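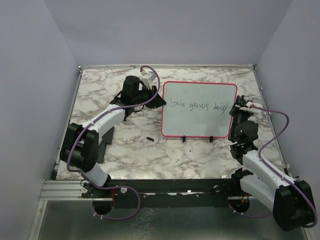
Grurkthorpe Community Garden
Progress report to the Curel Fund, period ending December

Summary

The second half of the year went mostly to plan. Beds on the north side are finished and let, the water supply is in, and the path is behind. Spending is within the grant.

Plots and members

We now have 139 members, and all the half plots are taken. There is a waiting list, mainly from the flats on Hordiienko Road. Three plots were given up in the autumn and passed on within the month.

Water

The standpipe was connected in September. Pressure is poor at the far end in the evenings, so we have bought 10 water butts and set them along the hedge. The old tank leaks at the seam and will go when we next hire a skip.

Path

The first contractor withdrew. Vellum Groundworks have since quoted for the same route with a firmer edging, and the price is £616 above the budget line. We ask to move that sum from the tools heading, where we have spent less than expected — most members bring their own. Work can start once the ground dries out, probably in March.

Growing and sharing

Potatoes and beans did well. The brassicas had clubroot in the lower beds and we have limed these. Surplus went to the lunch club every Sunday until the end of October. Almost all of the onions were kept back for the winter soup days.

Next period

Lay the path, replace the shed roof and open the two raised beds by the gate. We will send the receipts for the butts and the standpipe separately, along with the revised quote.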